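Kornida Visitor Lounge – Progress Report for September
Prepared by Myrtle Ferreira for Everett Iwasaki, Facilities Grants

Spending to date

We have spent $1,241 of the furnishing line. Most of it went to the seating and the round tables by the windows. The remaining $404 is held for towels and small supplies, and we do not expect to ask for more before the next report.

Furniture

The window corner is set up. It has a round pale beige table and a gray chair with a rounded back, placed close together so the walkway along the railing stays open. Danilo Lacson checked the pedestal base for wobble and found none. The second corner is still waiting on its chair, which Hutchins has moved back twice.
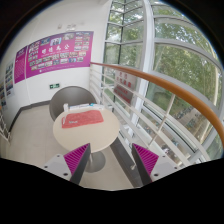 Laundry and folding

The towels came in from Flakness in one lot of 19. Five had loose stitching and went back – replacements are promised at no charge. The rest have been washed once and are in use.

Esperanza Park is trying out a standard fold with the desk staff. The first version was too loose and slid open when people moved it. The current one is done in layers with the logo side up. Staff on the evening shift have not been shown it yet, so results are mixed depending on who closes.

Table supplies

Small items are kept along the far rim of each table and the front is left clear for guests. We talked about trays and decided against them for now. Dolores Lindqvist is writing up a restocking sheet so the morning person knows what goes where.
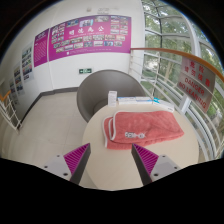
Window table with folded coral-red towel and three small white boxes along the far edge.

Still open

– Chair for the second corner (Hutchins, no firm date)
– Replacement towels from Flakness
– Fold training for the evening shift
– Quote from Prarkari for cleaning the upholstery; their first one left out the tub chairs

Dolores will send the receipts separately. Please let me know if you want the towel return listed as a credit or left off until the new ones arrive.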